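4.2 The office mug as common property

Of the 30 mugs entered in the Sevley kitchen register in March, nine had left the building by the end of the study. The register had been set up to stop this. Staff at Dotton, who kept no register, lost two, and seemed happier.

We had expected ownership marks to matter. They did, though mostly as a challenge. Mugs with a name painted on the side went missing as readily as bare ones, and two of the named mugs came back with a second name added underneath. Respondents described borrowing as something done to them by colleagues, and never owned up to doing it themselves.

Plain mugs were another matter. A plain white cup gives its user no reason to feel either pride or guilt, and the diaries suggest it is treated much like a chair in a waiting room (Figure 3). Such cups were left on windowsills, on printers and, at Sevley, in the lift. 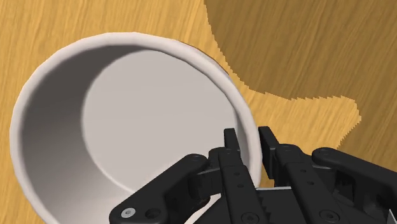 Figure 3. A plain white cup seen from above, looking in past the rim (computer rendering).

Washing up followed the same pattern. Respondents at both sites agreed that a rota was needed and that somebody else should draw it up. The Sevley rota, when it did appear, was pinned behind the kitchen door, which is kept open.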